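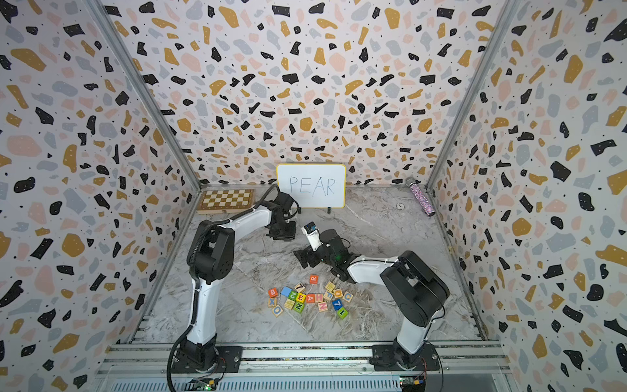
2 min read

The word on the whiteboard is PEAR, and as far as our planner is concerned it might as well be a request for world peace.

We have two arms, a heap of alphabet blocks and a task any bored four-year-old would manage between biscuits: read the word, find the letters, put them in a row. I have spent most of August on the software for it. My firm opinion, formed over many cups of tea, is that we have been putting our effort in the wrong place, and so has nearly everyone else I meet in this trade.

Everyone wants to talk about the model. Ours is called Kordestani, it reads handwriting happily, and it forgives a wobbly A. Visitors like it. What they don't ask about is Nundel, the dull layer underneath that decides which arm goes first. Nundel is 2118 lines long and I have apologised for most of them.

Take the R. Reading it is easy. Deciding that the right arm should fetch it while the left stays out of the way, and then remembering that decision for longer than a camera update, is where the afternoon goes. Our first version replanned every 210 milliseconds, on the theory that fresh information is always good. Two arms that change their minds that often behave like two people meeting in a corridor. Each steps aside, politely, for ever.

The fix was to let the planner be a little stubborn. Once an arm has claimed a block, it keeps the claim until it has the block or has plainly failed. I would love to report something cleverer. It is a lock, the sort you meet in your first year of programming, and it did more for us than a month of training runs.

Then there is the log viewer. Brutska, which we used before, showed every joint angle in a lovely colour and could not tell you why an arm had stopped. Sosteo shows a plain list of reasons, in English, with times beside them. It is ugly and I would not part with it — a line saying "waiting for left arm" has saved me more hours than any graph.

So spend the money on the boring parts. Let someone write the queue properly, and give them a week to name the errors. On Friday we move on to longer words, and I have already been asked whether the model is ready for them. It is. I'm less sure about the corridor.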